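Unit 6. Sorting small household goods into open containers

Handout for the second part of the course. Bring the Unit 5 worksheet to the practical.

6.1 Scope

This unit covers small packaged goods kept in living areas: pocket packets, sachets, refills, spare batteries, stationery and similar items. Clothing and bedding were treated in Unit 4. Food is excluded, as it is subject to the dating rules in Unit 8.

The unit assumes an open container, meaning one without a lid and with walls low enough that the whole floor can be seen from standing height. Drawers follow the same principles, with the exceptions listed in 6.5.

6.2 Terms

Footprint. The area an item covers on the container floor. A flat packet has two useful footprints, one lying on its face and one standing on its long or short edge.

Face. The largest printed side of a package. For storage purposes the face is the side by which a user recognizes the item, whether or not it carries the product name.

Reading side. The side or strip on which the identifying text is printed. It may be part of the face or separate from it.

Usable floor. The flat part of the container floor, measured inside the curve at the base of the walls. Rounded corners reduce usable floor, and sloping walls make the opening larger than the base. Students regularly measure at the rim and then find that the last row does not fit.

Example. The course container used at Trerkham measures 800 square centimeters at the rim and 547 square centimeters of usable floor. All capacity exercises use the second figure.

6.3 Procedure

Empty the container completely before starting. Wipe the inside and let it dry. Place it where it will be used and not on a separate work table, as the viewing angle affects which side of the packet should face out.

Sort the goods into groups by use. Within each group, sort by size. Do not sort by color at this stage.

Take the first item and hold it upright over the floor of the container, face toward the user, before setting it down. This is the trial position. Check two points: whether the reading side can be seen, and whether the item clears the wall behind it. Lower the item only when both are satisfied.

Work from the back wall forward. Leave a finger's width between groups. Items within a group may touch.

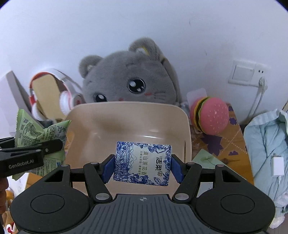

Thierry Aubert

6.4 Decorated packaging

Many small packets carry a decorative face with the text confined to a narrow column. The blue-and-white packet is a typical case. The floral and landscape illustration takes up the face, and the characters 洁柔 and 滇山茶花香 run vertically down the right side, with smaller print next to them. 洁柔 is the brand name. 滇山茶花香 gives the scent, Yunnan camellia.

Three consequences follow for storage.

First, packets of this type should not be overlapped from right to left. An overlap of even a small amount hides the column and leaves only the illustration, which may be shared by several versions of the same product. Overlap from left to right, or do not overlap.

Second, vertical text is read most easily with the packet upright. Laid on its face, the packet gives no information at all. Laid on its back, it can be read only from one end of the container. Where the container is deep enough, store upright in a row, and support the open end of the row with a heavier item or a divider.

Third, scented goods form their own group. They are not placed with unscented paper goods or with anything that will be worn. In the Dremcombe exercise this rule takes priority over sorting by size.

A beige or otherwise plain container is preferred for decorated packets. Pattern against pattern slows recognition, and the smooth inner surface is easier to wipe. Soft toys and ornaments may stand behind the container, as the gray plush cat does, but are not counted as contents and are not used to support a row. Keep the front edge clear.

6.5 Exceptions for drawers

In a drawer the user looks straight down. The top edge of an upright packet is then the only visible part, and the rules in 6.4 on the text column do not apply. Either store flat with the reading side up, one layer only, or label the row.

Drawers deeper than 100 millimeters should be divided before any goods are placed in them. An undivided deep drawer is treated as a box and follows Unit 7.

6.6 Written work

Draw the usable floor of one container in your own home to scale. Mark the groups, the direction of overlap if any, and the position of the user. State which items have a reading side separate from the face - a sketch of each is sufficient. Note any item that had to be turned after the trial position and give the cause.

Submit with the Unit 5 worksheet attached.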